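# Chapter 7: Returns and the Cost of Taking Things Back

A sale is often treated as the end of a transaction. The customer pays, the goods leave the building, and the seller records the income. In practice, a share of what is sold comes back, and the seller must decide what to do with it. The movement of goods from the buyer back toward the seller is called **reverse logistics**. It uses many of the same trucks, buildings, and workers as ordinary distribution, but it follows different rules and is paid for in different ways.

Earlier chapters followed goods in one direction, from factory to warehouse to customer. Each step in that journey could be planned in advance. The seller knew what was being shipped, how much of it there was, and where it was going. Returned goods offer none of this certainty. They arrive one at a time, in mixed condition, from many addresses, and often without their original packaging. A pallet of new items can be received with a single scan. A carton of returned items must be opened and each article examined by itself.

## 7.1 Why Goods Come Back

Customers return goods for many reasons, and the reason given on a form is not always the true one. The most common causes fall under a few broad headings:

- The item is faulty or was damaged in transit.
- The wrong item was sent.
- The item does not match its listing in size, color, or purpose.
- The customer no longer wants it.
- The item has reached the end of a rental or trial period.

The distinction matters because each cause points to a different part of the business. Transit damage is a matter for the carrier or the packing line. A poor match between an item and its listing belongs to the people who write the listing. A seller who records every return simply as "unwanted" loses the chance to correct either problem.

Consider the case of Pluvitside, a regional seller of small household electronics used throughout this chapter. In one quarter the company received 3,227 returned items at its Bernwood depot. Staff there had been using a form with 8 reason codes, of which one, "other," accounted for 59 percent of all entries. The company knew how much was coming back and almost nothing about the cause. Its first improvement was to rewrite the form, a change that required no new equipment.

## 7.2 The Path of a Returned Item

Once an item reaches the depot, it passes through four stages: receipt, inspection, grading, and disposition. **Receipt** matches the item to an order. **Inspection** establishes its condition. **Grading** assigns it to a class, such as "as new," "opened," or "faulty." **Disposition** is the final decision to restock, repair, resell at a discount, recycle, or discard.

Delay at any stage lowers the value of the goods. A phone accessory that waits in a depot from December until spring may have been replaced by a newer model before it is graded. For this reason many sellers set a time limit on inspection, and some refund the customer at receipt and accept the risk of a poor grade later.

Low-value items present a particular difficulty. The labor needed to inspect a cable may exceed the price at which the cable can be sold. Some sellers grade such articles in batches, while others send them directly to a recycler — Pluvitside uses a firm named Brunura — and recover only the value of the material. 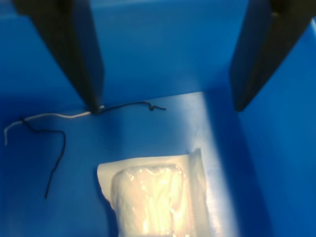 Godoy, writing in reply to an early draft of this section, objected that sending cables straight to a recycler hides a cost. The seller saves the labor of inspection but gives up any record of why the articles were returned, and a fault in a whole production run may go unnoticed for months. The objection is a fair one. A common compromise is to inspect a small sample from each batch and recycle the remainder, so that some information is kept at limited expense.

## 7.3 Who Pays

The cost of a return may fall on the customer, the seller, the manufacturer, or the carrier, depending on the terms of sale and the cause. Free returns are a form of advertising as well as a service, and their cost is usually recovered through the price of goods that are kept. Customers who never return anything therefore pay part of the expense created by those who do. Section 7.4 examines how sellers calculate this expense and when a return fee is likely to reduce it — or to drive the customer to a competitor.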